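4. Setting the display before first use

The Nundelex panel leaves the factory with brightness at the highest level. For most rooms this is too strong. Do these steps after the wall mounting is finished and the power cable is fixed.

1. Hold the side key until the menu opens.
2. Choose Picture, then Level. The scale goes from 0 to 176.
3. Set the level to 124 for a room with windows, or to 57 for a room without daylight.
4. Press the side key one time to save.

Caution: Do not clean the panel during this procedure. A wet cloth on the keys can change the level.

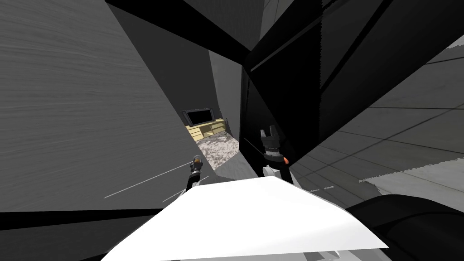

Page last changed: August, by Hema Amin

Note: If the menu closes before you save, the old level stays. Open the menu again and start from step 2.

5. Adjusting edge smoothing

5. Open Picture, then Edges. The factory value is Off.
6. Select Low and wait 25 seconds — the panel needs this time to apply the value.

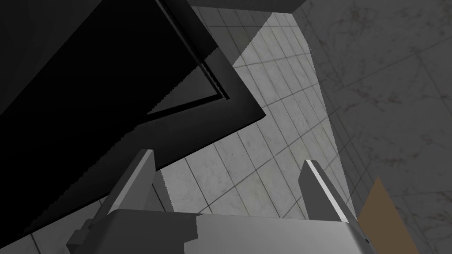
Edge smoothing works on slanted lines only, so text and menus look the same with any value. Sit at your usual distance when you judge the result. A large black shape against a lighter background, with a stepped outline like a saw, is a good thing to compare at Off and at Low. If you see no difference, keep Off.

7. Press the side key to save and leave the menu.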